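# How to apply for a small premises licence for a family-run food or drink business

These notes are for two or more relatives starting a licensed business together in Dresturdale. They follow the order in which the council asks for things, and were last checked in March 2024. 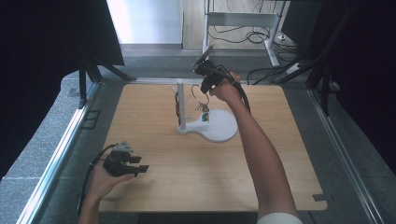 Most first applications are returned for missing paperwork, so start by collecting it. You need proof of identity for each owner, the lease or a letter from the landlord, a floor plan and a short statement of who owns what share. Lay everything out on a plain table where you can see all of it at once. A square one with a pale top does well, as white forms show up clearly against it and A4 sheets line up with the straight sides. Put the pages in the order given on the checklist before you scan them.

## 1. Agree the ownership split

Write this down before you fill in any form. The application asks for percentages and they must add up to 100. If one of you is putting in money and another is putting in time, decide what the time is worth now.

Kavitha Shenoy and her brother opened Ghumman, a small tea importer, on an even split. They added one paragraph saying what would happen if either wanted to leave. It took them an evening to write and their bank later asked for a copy.

## 2. Name a designated manager

One person has to be the licence holder's named contact. They must:

- be over 18
- have passed the half-day course
- be reachable by phone during trading hours

The course costs £185 per person. Only the named manager needs it, but book a place for a second family member if you can afford to. When the manager is ill or away the business has seven days to name a replacement, and courses are often full.

## 3. Draw the floor plan

You don't need an architect. Draw it to scale on squared paper, in black ink, and mark:

- entrances and exits
- the counter and till
- storage, including anything locked
- toilets and hand basins
- fire extinguishers

Write the scale in the bottom corner. Adeel Talpur's first plan for Sadden, his bakery and bottle shop, came back for that one omission and he lost his place in the queue.

## 4. Fill in the form and pay

The form is online. It logs you out after 30 minutes and doesn't save, so write the longer answers in a separate document and paste them in. The two that take time are the description of the business and the section on how you will deal with complaints from neighbours.

The fee is £528 for premises with one sales area. It isn't refunded if you withdraw. Pay from the business account if it is already open – otherwise one owner pays personally and keeps the receipt for the first year's accounts.

## 5. Put up the notice

Once the application is accepted you'll be sent a notice to display at the premises. It has to be readable from the pavement. Take a dated photo on the first day and another on the last.

Anyone living nearby can object during this period. If someone does, ring them or call round before replying in writing. Humaira Jadoon had one objection, over early deliveries. She moved them to after eight and the neighbour withdrew it.

## Help with costs and advice

Lonance runs a small loan scheme for first-time owners and will look at applications from families who have no trading history. Ask for Umut Sezer, who handles food and drink. You'll need a twelve-month cash forecast, even a simple one, and the ownership statement from step 1.

If English isn't the first language of everyone on the application, ask for the translated guidance when you register. It isn't on the website and has to be requested by email.

Keep copies of everything you send, including the scans. The renewal form asks for most of it again.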